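Workshop Build Notes, Handout 3: The Shop Corner
28 March 2025
Adalberto Furtado

Be wary of any home-built arm that "stocks a fridge". Ask how many tries went unfilmed. 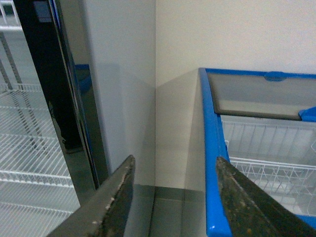 Both fingers, with the chest freezer's blue rim on the right.

Our target is 19 clean placements in a row. I doubt we'll get there.

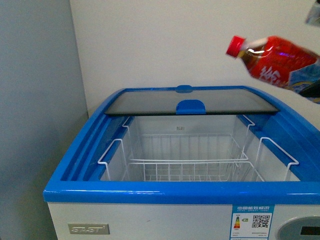
Grip force is guesswork until you log it. Tilt matters too: a bottle held neck-down over an open freezer puts its weight well away from the fingers. Log the angle. 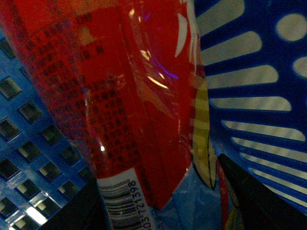
Red label at close range, with glare.

Glare spoils edge detection, whatever the forum says. Try it without the filter first.

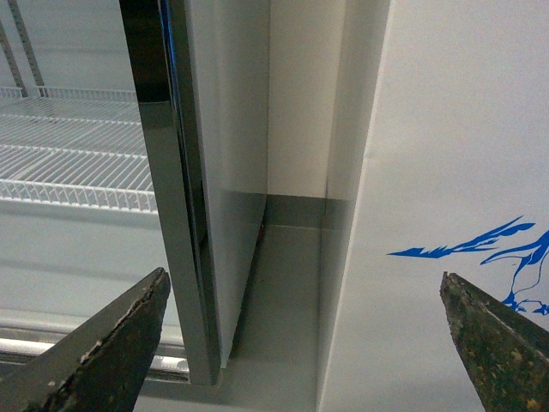

Then change one setting and run it again.

Last updated: October

Related:
Handout 2: Finger pads and wear
Pešek mount, drilling notes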